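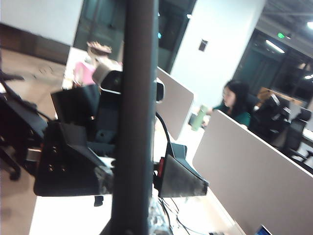 Ticket 817, Pallora feeder giving my horse extra suppers
Opened 12 September 2022
Product: Pallora timed grain feeder (Trekwood)
Location: private barn outside Dillville
Status: open, waiting on part

Hi there, I've got one of your Pallora feeders on the stall wall for my gelding, Tanabe, and it's been dropping grain when it shouldn't. I'd wiped it down before I wrote in, so I can at least rule out muck on the outside (anything black shows the lot, like the dust and the greyish scratches on those two wedge-shaped fingers in the photo, and the feeder's lid is exactly that colour). The feeder is set for four meals a day, 200 grams each, and that part works beautifully. He gets breakfast at six while I'm still in my pyjamas, and I love it for that. But three mornings last week I found crumbs in the bin well before breakfast was due, and the hopper is emptying faster than it ought to. He's an easy keeper at the best of times, which is a polite way of saying he's round, and my vet already gives me a look.

What I've tried so far:

Turned it off and on again. No change.
Checked the clock. It was slow by a few minutes, so I reset it, but that wouldn't give him a meal in the middle of the night.
Deleted all the meal times and put them back in from scratch. It seemed fixed for one night and then he had crumbs on his whiskers again.
New batteries, the good ones.

Is there some hidden second schedule? I did wonder if I'd set one up by leaning on the buttons with my elbow while filling the hopper.

Reply from Wen-hsiung Yang, Trekwood support

Thanks for the detail. There is no second schedule. Please hold MENU and DOWN together until the screen shows HIST, then scroll through the last drops and tell me the times and the letter beside each one. T is a timed meal and M is a manual one. Also, which firmware number comes up when you switch it on?

My update, Tuesday evening

Okay, I did not know about the history screen and I've now spent way too long out there with a flashlight in my teeth reading it! Firmware is 63. The timed ones are all there with a T, right on the dot. And then there's a whole bunch with M beside them, at 11:20 at night, 11:22, 2:05, 3:40. I was in bed for every one of those. My husband says he was too and he'd have no reason to lie about it, he won't go near the barn after dark because of the raccoons.

So something is pressing the manual button. The manual button is on the underside, on the left, and it's got that rubbery cover over it. I pushed it myself and you need a fair bit of thumb.

Could it be a short? We had a lot of damp in July and the barn never really dried out until the end of August. There was a bit of green on one of the battery contacts, which I cleaned off with vinegar and an old toothbrush. I let everything dry overnight with the cover off and fed him by hand from a bucket, and he was deeply offended.

Reply from Wen-hsiung Yang

A short normally gives drops at random with no gap, until the motor protection kicks in. Yours come in pairs and then stop, which looks more like real presses. How high is the feeder mounted, and can the horse get his nose below it?

My update, Wednesday

Well. I measured from the mats to the bottom of the unit and it's at his chest height, as per the booklet, but he's a tall fellow and he can absolutely get his nose underneath. I'd have said he couldn't be bothered. Anyway I sat on an upturned bucket in the aisle after night check with the lights off (freezing, should have brought a coat) and for the first hour he just ate hay and sighed at me.

Then he wandered over, tucked his chin under the feeder, tipped his head to one side and started working at the left corner with his top lip. It took him a few goes. Then the motor whirred and down came supper, and he stepped back and ate it as though it had been his idea to install the thing. He did it again a couple of minutes later, and then I'm afraid I laughed and he noticed me.

The history screen shows two Ms that match, so I think we can call that solved as far as the cause goes. I still need to stop him, though! Is there a way to lock the manual button? I looked through every menu and the only lock I can find is for the screen.

For tonight I've taped the bottom half of a yogurt tub over it. I don't have high hopes for the yogurt tub.

Reply from Wen-hsiung Yang

Screen lock on firmware 63 doesn't cover the manual button, you are right. Two options. You can raise the feeder a hand's width and add the chute extension, or I can send you the button guard, a screw-on plate with a small hole you reach through with a pen. I'd do the guard first. Please don't leave tape where he can pull it off and swallow it.

My update, Thursday

Tub was on the floor this morning with teeth marks in it. All the tape accounted for, I checked, and it's in the garbage now. Only one M overnight, so it slowed him down a little bit.

Yes please to the guard. I've switched the feeder off between night check and breakfast in the meantime, so he's back to three meals off the machine and I'm walking out with a scoop for the other one. The clock does hold its time when it's switched off, in case anyone else reading this is wondering. The schedule held as well.

One more question while I have you: are the screws for the guard included, and are they the same size as the ones on the battery cover? The booklet shows a different head and I'd like to have the right screwdriver out there before I start, as he likes to help. I'll also ask the fellow who hung the feeder whether it can go up a bit without hitting the window ledge.

Reply from Wen-hsiung Yang

Screws are in the bag, same head as the battery cover. Guard goes out tomorrow. I'll keep the ticket open until you tell me it's fitted and you've had a few nights with only T in the history.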